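The Drawer Under the Drawer

Can a desk really be cured by buying more things to put on it?

I have owned, at one time or another, a bamboo pen tray, a felt pen tray, a cork mat with slots for cards I don't carry, and a tiered paper sorter from a shop in Lallinmont that has closed. Each was going to be the last. The paper sorter lives in the garage now, holding sandpaper.

So when the Daleo catalogue turned up in February with twelve pages devoted to what it calls "desk calm," I read it the way you'd read a letter from a cousin who owes you money. The desks in it were gorgeous. They also had nothing on them. One had a pear.

Desk organizing has become a proper hobby, with its own colour schemes and vocabulary. You no longer tidy. You zone. You have a landing area and an active area and, if you've spent enough, a riser, meaning a shelf on short legs that sits on your desk so you can have a second desk on top of the first. The Daleo one costs more than the chair I'm sitting on. Alvarado makes a plainer version in three sizes, and their leaflet promises it will "return the surface to you." I didn't know it had been taken.

I bought the middle size and lived with it for seven weeks.

The first week was lovely, I'll give it that. I put the stapler up top and the tape beside it, and the space underneath was clear and a bit mysterious, like the crawl space of a cottage. By the second week there was an eraser under there. By the fourth there was an eraser, a phone charger for a phone I'd recycled, a coaster and a good many receipts. The riser hadn't added space so much as a roof, and things gather under roofs. Ask anyone with a carport.

The mesh basket deserves a harder look as well. It's the workhorse of the whole business, cheap and cheerful and sold in every colour, and the theory is that you can see what's in it. I find that I can see that something is in it. A paper clip goes straight to the bottom and lies across the holes. A pencil stands up nicely. A rubber band does neither, and this brings me to the item that no system I've tried has ever managed.

Rubber bands are the true test of any desk. They come in bags of far too many, in a mix of sizes chosen by someone who has never bundled anything. They won't stack. Put them in a dish and they come out in a clump, and if you want one you end up with five on your wrist and the rest on the floor. The Rarurine people sell a little post to hang them on, which works until you want the one at the bottom. My mother kept hers on the kitchen doorknob and had no trouble at all, though the door never closed properly.

Crayons are nearly as bad, for a different reason. The crayon box is already an organizer, and a good one. It's cheap, it's the right size, it tells you what's in it and it has a lid. And yet every organizing guide I read for this piece wants you to throw the box away and decant the crayons into a jar, sorted by shade. I tried this with a jar and a six-year-old. The jar was upended inside 20 minutes and the crayons went off in every direction, because crayons are round and a table is flat. A box stays where you drop it.

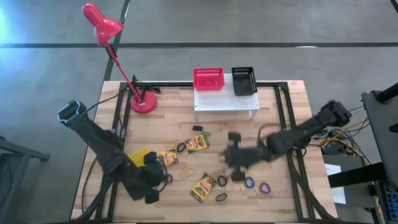 What I've come around to, grudgingly, is that a work surface in use is going to look like a work surface in use. If you're bundling, sorting, colouring or gluing, the stuff has to be out. You can't reach for a band that's been filed. The mess in the middle of a job is part of the job, and the catalogues get into trouble by photographing the desk before anyone has sat down at it.

The trouble is the mess afterward, and for that I'd suggest one container per nuisance and no more. Mine are a basket for the bands and whatever box the crayons came in. If the box splits at the corner, put a band around it, and you've solved a small part of both problems. I'd also keep a decent lamp with a heavy base, and leave it where it is. Half the clutter on my desk was stuff I couldn't see properly after four in the afternoon in winter.

As for the riser, I kept it. I wanted to write that I'd sent it back, and I had the carton ready in the hall. But it turned out to be a handy height for a mug, and the holes and slots at the rear do hold a cord in place. I wouldn't pay full price for it again. If you see one at a yard sale, pay three dollars and don't expect it to change your life.

The Alvarado leaflet is still under there somewhere, with the receipts.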